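Flestedano Pauses Doorway Feature on Hulex Home Robot After Arm Fault Found in Simulation

Last updated: March, 4:20 p.m.

Flestedano has paused the doorway feature on its two-armed Hulex home robot after finding a fault that can let one arm keep pushing on a door after it should have stopped. The fault came up in Jendano, the company's simulated house, during tests of the next software release. No injuries or damage have been reported from robots in the field.

All 200 Hulex robots now in pilot homes have had the feature switched off remotely. They still carry, fetch and tidy as before, but they will wait at a closed or partly closed door until a person opens it fully. Households don't need to do anything for the change to take effect.

"We are really happy this turned up where it did," said Obinna Okafor, head of safety at Flestedano. "A door in Jendano can be pushed as hard as you like and all you lose is an afternoon. A door in someone's hallway is another matter, especially with a child or a dog on the far side of it."

What went wrong

Hulex uses both arms in tight doorways. The control software, called Isah, keeps a separate force limit for each arm and compares what it feels at the gripper with what it expects from the door. When the push goes over the limit, the arm is supposed to let go and back away.

Most of the testing over the winter used one door at a time. In the new round, the team set up hallways where several doors open into the same space, as they often do near a bathroom or at the top of a flight of stairs.

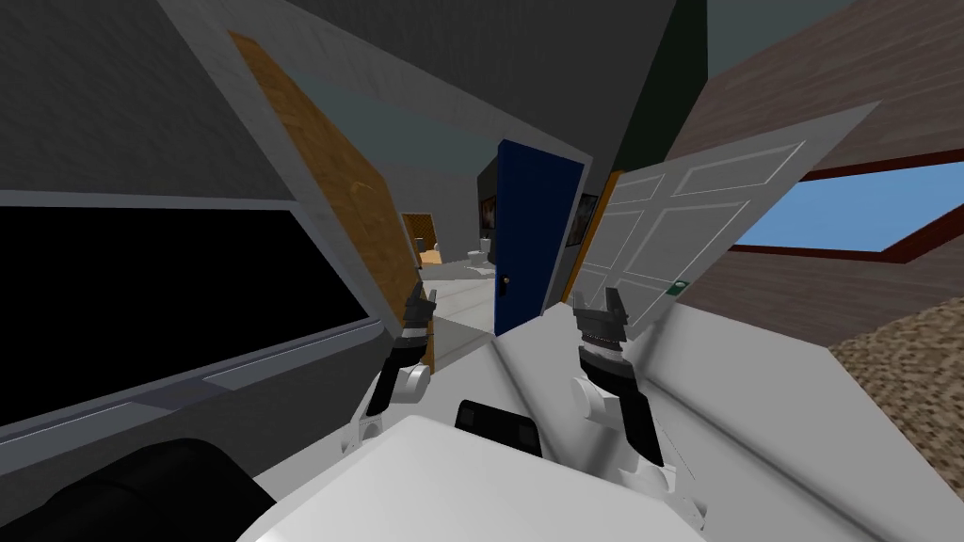
Isah handled most of those hallways well, and the team was pleased with how smoothly it picked its way through some awkward corners. But in 20 of the 342 runs, one arm went on pushing past its limit. In every one of the failed runs, the robot had been in contact with two doors at once.

Engineers traced the problem to the part of Isah that gives each door an internal label. When the doors were close together, the software sometimes merged them and treated both contacts as a single door. The force from the two arms was then averaged. If one arm was touching lightly and the other was pushing hard, the average stayed under the limit and the stop never came.

Titilayo Oyelaran, who leads the Isah software group, spotted the pattern while going through the force logs from the failed runs. "One trace was flat and the other was climbing, and the number Isah was reading sat right in the middle," Oyelaran said. "I called the rest of the group over and we had it repeating before dinner. It was a great piece of teamwork, and I'm sorry we didn't have a test like this a year ago."

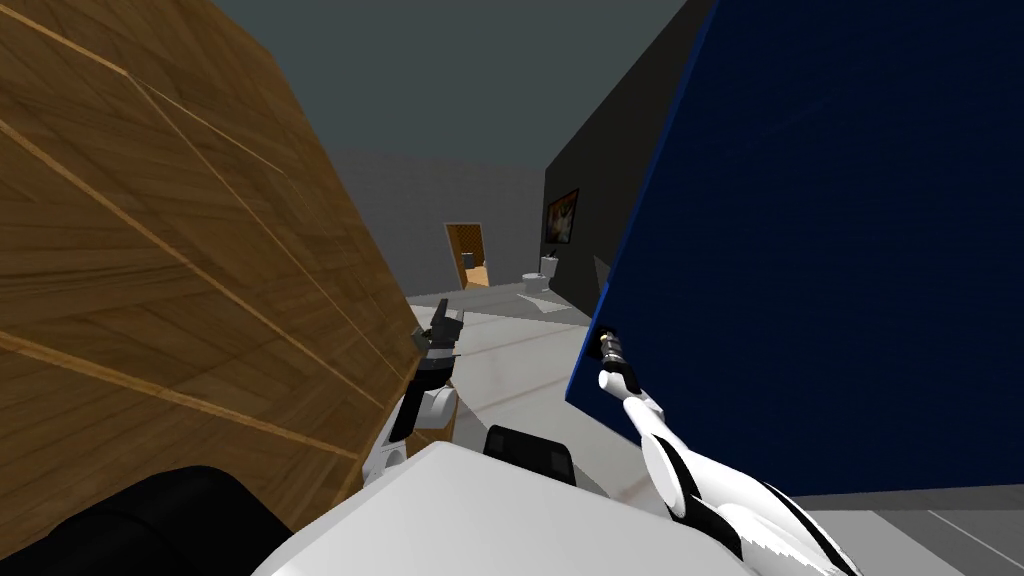
Hulex in the Jendano simulated house, arms reaching forward between a wood-grain panel and a dark blue panel.

What happens next

A corrected version of Isah, release 2, is already running in Jendano. It checks each arm against its own limit before it makes any decision about which door is being touched, so a labeling mistake can no longer hide a hard push. The averaged figure has been taken out of the stop logic completely.

The full set of hallway runs is being repeated with the new release, along with added cases: doors that swing back, doors with stiff hinges, and doors stopped by something behind them. After that, the work moves to the company's test apartment, where real doors will be fitted with force gauges. Simulated contact is a simplified version of the real thing, and Flestedano will not turn the feature back on from simulation results alone.

The company has not set a date for that. Pilot households will be told before the feature returns and will be able to leave it off.

"People have been asking us for doors since the first week of the pilot, and I want them to have doors," Okafor said. "We're excited about how good this is getting. It has to stop when it should, every time, and we'll keep at it until it does."

Households that have seen a Hulex robot push hard against a door, hold a door when it should have let go, or mark a door or frame are asked to send a short note through the pilot app, even if it happened months ago. Please include the software release shown on the robot's status page and, if possible, which way the door opens.

About Flestedano

Flestedano designs and builds two-armed robots for everyday work in the home. Its Hulex robot is currently in a pilot program.

Contact: Flestedano Press Office | © Flestedano. All rights reserved. | Back to top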